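Filed under: Workshop Tips > Bin Picking and Small Automation
14 comments | 3 shares

Getting a bin-picking trial to give numbers you can trust

These notes come out of a grasp-selection study we ran on the bench through April. The question was narrow: does a picking policy do better if it is allowed to push an object away from a wall before trying to grasp it? The method is simple enough to repeat in a small workshop, and most of the tips apply to any test where an arm has to empty a container of mixed household items.

Fix the bin first

A bin that creeps two millimetres per attempt will spoil a day of results. Mark its position on the table with tape at the corners and check the marks at the start of every block. Tape in a strong colour is easier to check from a standing position. Masking tape in a pale shade disappears on a wooden top.

Spring clamps are good for holding a liner or sheet to the rim. Put them at a corner the arm has no reason to visit, and add them to the collision model at full size, handles included. Snežana Kadrić left the handles out of ours on the first day and the planner was quite happy to route the wrist through them.

Choose objects that fail in different ways

A set of similar boxes will tell you very little. We wanted soft, round, hard and awkward items, all of them cheap to replace:

- a microfibre mitt, where the fingers close on fibres and lift nothing
- a rubber duck, which has few flat faces and rolls away from a poor contact
- a tape measure, heavy for its size
- a textured scrubbing sponge, which forgives almost any grasp

The sponge is the control. If the success rate on the sponge drops, look at the gripper or the calibration before you blame the policy.

Randomise the start, then leave it alone

Tip the objects in from a tub. Placing them by hand produces tidy layouts with gaps between items, and the results will flatter whatever you are testing. Once the objects have settled, do not nudge them. If one lands outside the bin, tip the whole lot again and log it as a void start.

Run the two policies in alternate blocks. Our first plan was to finish one and then start the other, until Živko Trajkovski pointed out that finger pads wear and that the second policy would get the worn ones. We changed pads every 500 attempts, whichever policy was running.

Dress the cables before you tune anything

A loose bundle pulls on the wrist at the far end of its travel and shows up as a position error that no amount of tuning will remove. Strap it to the upper arm, leave a generous loop over the joint, and move the arm slowly through its full range by hand control. Watch the loop for the whole move. Any thin lead near the fingers should be short enough that it cannot be trapped under an object. 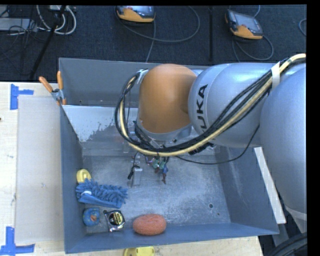 Define a success before the first run. Ours was: object lifted clear of the rim, held for three seconds, released in the drop zone. A lift that fails over the rim is a failure, and so is a double pick - even when both objects arrive. Write the rule on a card and keep it by the bench.

What we found

We logged 934 valid attempts. The policy with the push step did better on objects resting against a wall and made no useful difference to objects in the open. It was slower on both. The mitt was the exception: pushing it tended to bunch it into the corner, and the grasp that followed was usually worse than the one available at the start. Baldur Ingvarsson has since added a check that skips the push for anything classed as soft. That version has not been through the full protocol, so no figure is given for it.

Cleaning

Wipe the bin floor between blocks. Dust and shed fibre change the friction, and a push test is sensitive to friction. Use a dry cloth. Solvent left a film on our floor that took most of a Wednesday to remove.

Spare fingers for the gripper are kept in the drawer marked Sonau, with the calibration target. Log sheets go to Zulmira Sequeira at the end of each block, void starts included.

Tags: grasping, test methods, workshop, bins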